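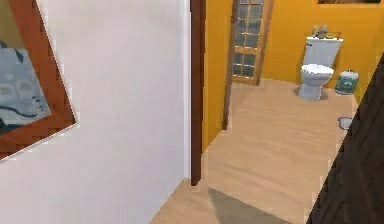 Words: Mervyn Bainbridge
Equipment pages / Newsroom kit / Secure recorders

Pludard Hollis pocket recorder, encrypted, 49 hours of storage

Pludard sells the Hollis as "press freedom in your pocket". That is a lot to ask of a voice recorder. We stock it and we think it does a couple of things well, but please read the whole page before you order one for your newsroom.

What it does
The Hollis records speech and scrambles each file as it is saved. Without the passphrase the files can't be played on the device or on a computer. There is no wireless of any sort, so copying is by cable only. The battery lasts up to 30 hours according to the maker. We haven't got near that, and the maker won't say what settings it used.

What it doesn't do
It won't protect a source whose name is in your notebook. It won't help if you are made to hand over the passphrase, and in plenty of countries you can be. The leaflet talks about a "panic wipe", but the wipe needs the button held down for a slow count while the light blinks, and I can't picture anyone managing that with an officer standing over them.

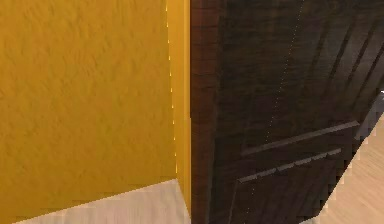
Sound quality is the other thing to think about before an interview with a nervous source. The built-in microphone is fine at arm's length and poor beyond it, and Pludard's claim that it "fills any room" should be ignored. Hard surfaces make things worse. A rough, uneven plaster finish like the one on that mustard-yellow wall may break up an echo a little, though I wouldn't rely on it, and a coat over the back of a chair will probably do more. The Zimex clip microphone fits the socket and is the better answer if you can stretch to it.

Eino Kiiskinen, who trains court reporters, tried one for us through September. He liked the buttons, disliked the menus and went back to his old Pillden for everyday work. He kept the Hollis for interviews he would not want read out in court.

In the box
Recorder, cable, wrist strap, printed leaflet. No case and no microphone.

Order code 1478-H
Newsroom packs: price on request for orders under 100 units
Returns: unopened only, as the passphrase can't be reset once it has been set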